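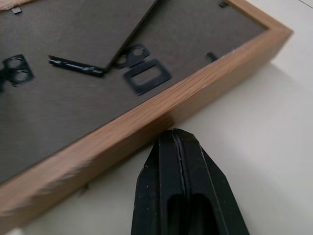 Figure 7. Wrist camera view from the picture frame task. The frame is face down on the table with the stand partly lifted from the backing board, and the closed fingers are next to the wooden edge.

Last updated: June 12, 2020
Filed under: Robotics in public > Open days and visits
Shares 70 | Comments 7

4.2 The picture frame task at the Poltstead open day

The second of the two demonstrations was held in the main workshop at Poltstead, where visitors came through in small groups and stood behind a low rail along one side of the bench. The arm was run by an operator using the Estik hand controller, and the wrist camera picture was shown on a large screen above the bench. Gemma Fontana gave the spoken introduction to each group and answered questions while the arm was moving.

We chose the picture frame because most visitors would have one at home and would know how the back of it works. It is also harder than it looks for a two-fingered gripper. The parts that have to be handled are thin, dark and close to the board. In Figure 7 the small black clips inside the wooden rim are set against a dark brown backing, and so are the ring hanger and the brackets with two round holes. On the bench, most visitors could not make out the clips from behind the rail and turned to the screen instead. Several asked whether the arm could "see" them any better than they could. The answer given was that in this task the operator did the looking, and the software only kept the gripping force within a set limit.

The task had three stages. The operator first brought the closed fingers down beside the frame, then opened the stand, then turned the clips one at a time. The fingers were kept closed during the approach so that they took up less room and could be used as a blunt pusher if the frame needed squaring up. The folding stand caused the most trouble in practice sessions. If it was left partly open it hid some of the board from the camera, and the operator had to go round it or press it flat before starting on the clips.

Visitors were invited to fill in a short card on the way out. The same card had been used at the earlier Raroson visit, so that the answers could be compared. Over the whole open day 400 cards were handed back. The written comments fell mainly into two kinds. Some people said the arm was slower than they had expected and wanted to know what was holding it up. Others said that the screen helped them follow the work, and a few asked for a second screen lower down for children. We have taken up the second point for the next event in October.

The wrist camera recording was kept for the full session and gave 2181 stills after sorting. These were labelled by hand using the scheme set out by Yadav, with one change: a folding part such as the stand is marked as open, shut or partly open, where the older scheme had only the first two. Figure 7 would be marked as partly open. The labels are used again in Section 5, where we look at how long the operators paused before touching each kind of fitting.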